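The House Rules for Working in Someone Else's Bedroom

When Givberg began gathering demonstrations of household tasks in private homes, its written rules filled a single sheet. They covered battery charging, the care of the hand-held grippers, and the hours during which operators could enter a residence. They did not mention blankets, and they did not mention cables.

The current edition, issued in March, runs to 19 rules and is now used by two partner organizations, Serkmont and Shirima. Mireille Huet, who led the revision, said the aim was to write down what experienced operators were already doing and to settle the points on which they disagreed.

"A factory cell is laid out before the machine arrives," Huet said. "A bedroom belongs to a family, and the family is going to sleep in it that night. Our rules have to begin there."

The first group of rules concerns consent. Each household signs for every room separately, and any adult living in the home may withdraw a room at any time, including in the middle of a session. Operators must ask about framed pictures, letters and screens before recording starts. Items the household does not want recorded are moved by the household, never by the operator.

The second group concerns the state of the room. Earlier practice at Givberg allowed operators to tidy a room before work began. The revised text forbids it. Heriberto Escobedo, who trains new operators, said recordings made in tidied rooms had given a false picture of the work.

"If every bed in the collection is bare and square, then the machine learns about beds that are bare and square," Escobedo said. "Leave the toys where they are. Leave the blanket in its heap. The one thing I want looked at before anybody reaches in is the wiring."

Wiring receives more space in the document than any other subject. Rule 7 requires the operator to trace each visible cable by eye before touching bedding, and to treat a cable that disappears under fabric as connected until a member of the household has confirmed otherwise. Fabric may not be pulled while a cable runs beneath it. It must be lifted, slowly, from the nearest free corner.

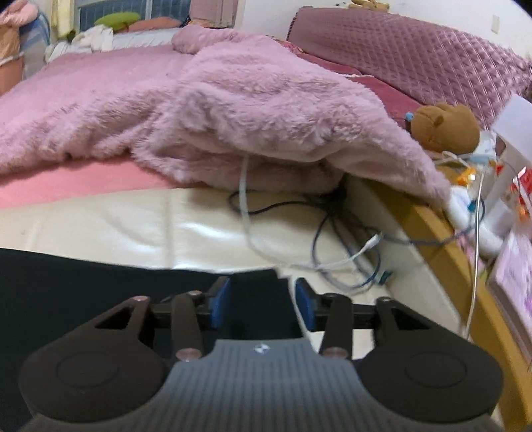 Department of Field Practice, Givberg

Long-pile blankets are treated separately in Rule 8. The fibers can hide a plug or a thin cord, and they can work their way into the pivots of a gripper's linkage. Operators are asked to close the fingers on a fold of the fabric, keep the joints clear of the pile, and inspect the pivots after each session. Fingertip pads are wiped between homes and replaced when they show wear.

Not every rule was welcomed. Selim Baysal of Serkmont argued during the review that tracing cables would slow a session without improving the recordings. The final wording reflects a compromise — the check is required once on entering the room and again only if the bedding has been moved by someone other than the operator.

Salim Ondieki, who coordinates home visits for Shirima, pressed for a limit on time. Sessions may now last no longer than 20 minutes in any bedroom, with a break before the next room. Ondieki said families had asked for this more often than for any other change.

Givberg will accept comments on the current edition from partner organizations and from participating households. Mwangi Urio, who maintains the text, reads them each Monday. The next item for discussion is whether window cords and curtains should be covered by Rule 7 or given a rule of their own.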